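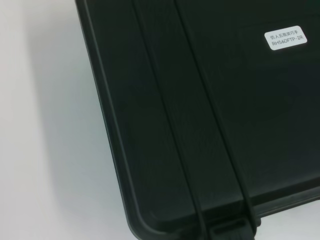
Black hard case, lid closed, on the white table.

Hard cases: lids, labels and the table they sit on

The equipment store at Rillow lends out hard-shell cases to anyone who has signed the loan book. Most of them go to the survey crews, a few to the sound people, and one spent all of last winter holding somebody's fishing reels. This page is for people who want to look at a case before they ask for one. It covers the large black case, the label and the table, with notes on the other sizes where they come up.

The lid first. It is rigid molded plastic with a matte, slightly textured finish. The texture hides light scuffs fairly well. It also holds on to dust and chalk, and a dry cloth only moves that around. Use a damp one.

The lip around the edge of the lid is raised and the corners are rounded. Corners are where our old square cases used to split. We retired the last of those in December and kept the foam.

Long grooves run across the lid with a raised strip between them. Grit gets into the grooves and stays there. An old toothbrush works, or the corner of a folded rag. Please don't use a screwdriver. Two cases came back last year with scratches down the full length of the lid and it was a screwdriver both times.

On stacking: four high is the limit in the store, with the big ones at the bottom. In a van, go two high and strap them. The Beltik straps on the hook by the door are the right length for the large case, the orange ones are too short.
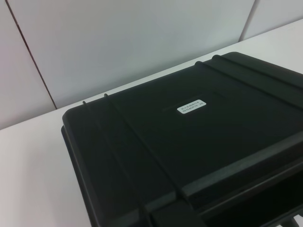

Sirkka Saarinen wrote to say that the small white labels ought to stay on. She had peeled one off a case she borrowed for the Pîrvu trip, thinking it was left over from the shop, and then had no way to tell the supplier which model she needed a latch for. It took her most of a month to get the right part.

We agree with her. A maker's label is small and the print on it is smaller, so copy the code into the loan book the first time a case goes out, while it can still be read. If the label is already rubbed, write down what you can make out and leave a gap for the rest. A guess is worse than a gap – we have ordered the wrong hinge pins that way.

Our own tags go on the handle, on a loop of cord. Nothing gets stuck to the lid. Tape leaves a patch of glue on textured plastic and it does not come off with anything we are willing to keep in the store.

The ribs on the lid are in pairs, set well apart, and there is a smooth stretch between them. That stretch is a good place to rest a clipboard while you check things off. It is a bad place to sit. The lid will take the weight of an adult, but the latches take it too, and they are the part that wears out. A replacement latch for the large case costs 83 crowns and we pass that on to the borrower.

The front edge steps down in thick ledges where the lid meets the base. Wipe along there before you open the case, otherwise whatever is on the ledge ends up inside. If you have been on the gravel at Larum you will know how much that can be.

Sizes and weights are on the sheet inside the cupboard door. The large case is 90 centimeters on its long side and goes through the store door flat or on edge. It does not fit in the lift with the cart, so take one or the other. New, it cost 2,285 crowns, before foam. Borrowers are not charged for ordinary wear.

Returns are done on the white table. Put the case down, open it, take everything out and check it against the list in the lid pocket. 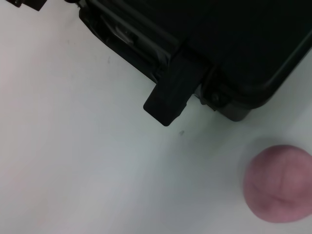

The table gets wiped before and after each return, with plain water and nothing else. The cleaner we tried first left a film and the cases slid on it. A plain white top makes small parts easy to find, and we have picked up plenty of dropped screws and foam crumbs that would have been lost on the old brown bench.

Leave returned cases open overnight if they have been out in the rain. The foam dries slowly. Lift it out in one piece if it will come and stand it against the wall, not on the radiator.

The store is open from eight until three. If you come after that, leave the case inside the inner door with the tag facing out and write the time in the book. Missing foam, stiff latches and cracked feet go in the right-hand column.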